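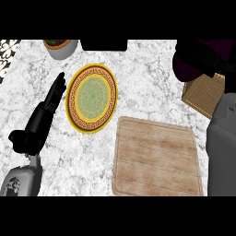
White marble with soft gray veining, and a decorative plate.

The Stone That Remembers Lunch

When my husband and I bought our apartment, the kitchen had a counter of brown laminate, swollen at the sink. I wanted marble. In the country where I grew up, marble was for banks and for graves, and my mother rolled her dough on a wooden board which she kept behind the door. So perhaps I wanted it a little too much.

The first shop we visited was Bañez Kitchens, near the train station. The saleswoman was kind, and she tried during one full hour to sell us something else. She showed us quartz, then granite, then a printed ceramic that was very good until you looked at the corner, where the veins stopped. Marble, she told us, was the material that brought customers back to the shop angry. She asked if we cooked with lemon. We cook with lemon almost every day.

Marble is mostly calcite, and acid dissolves calcite. This is the whole difficulty. A drop of vinegar leaves a dull mark that many people call a stain, but a stain and an etch are two different things. A stain is color that has gone into the stone, for example from oil or red wine, and a patient person can often draw it out with a poultice. An etch is a place where the polish is eaten. No soap will remove it. You can only polish the stone again, or live with it.

Sealer helps with the first problem and does very little for the second. I wish more shops would say this clearly. At Bañez they did say it, and I did not listen.

We bought our slab from Adier, a stone yard outside the city, where the slabs stand upright in long rows and you walk between them as in a library. It is cold there, even in June. The man who took us around carried a wet sponge, and he wiped each slab so we could see how the veins would look with a polish. We chose a honed surface in the end, the matte kind. Honed marble takes etches in the same way as polished marble, but the marks are harder to see, for the reason that there is less shine to lose.

The price for the stone, with the cutting and the delivery, was 4,000 dollars. The installers arrived at 8 in the morning and left before 11, and they used very few words with us. One of them knocked on the surface with his knuckles when it was in place, listened, and nodded. I still do not know what he heard.

The first mark came nine days later, from half a tomato. I was cutting on a board, as I had promised, but the juice ran under the board and stayed there while we ate. When I lifted the board there was a pale shape with a straight side. I am ashamed to say that I cried. I telephoned Adier, and the woman who answered asked me only one thing, which was whether I planned to have more tomatoes.

Later that year we traveled to Mollari, a quarry village in the mountains, partly for vacation and partly so I could ask somebody about my tomato. In Mollari the marble is everywhere and is treated without any ceremony. The doorsteps are marble, worn low in the middle. At the bar, the counter was so covered with rings from glasses that the rings had joined together and become one soft surface, like old cotton. I asked the owner how she cleaned it. She said with water and a cloth, and she seemed to wait for the real question.

I have changed some habits since then. The bottle of vinegar stands on a tray. Hot pans go on a trivet, and the salt for the dishwasher stays under the sink. For oil spots I use a paste of baking soda and water, covered with plastic overnight, and I repeat it if the spot is still dark after the stone has dried. I wipe with plain dish soap. The special sprays I stopped buying.

My mother came to visit us in the spring. She put flour on the marble, rolled out her dough directly on it, and said it was nicely cool. Then she asked for a knife, and I gave her the board as well.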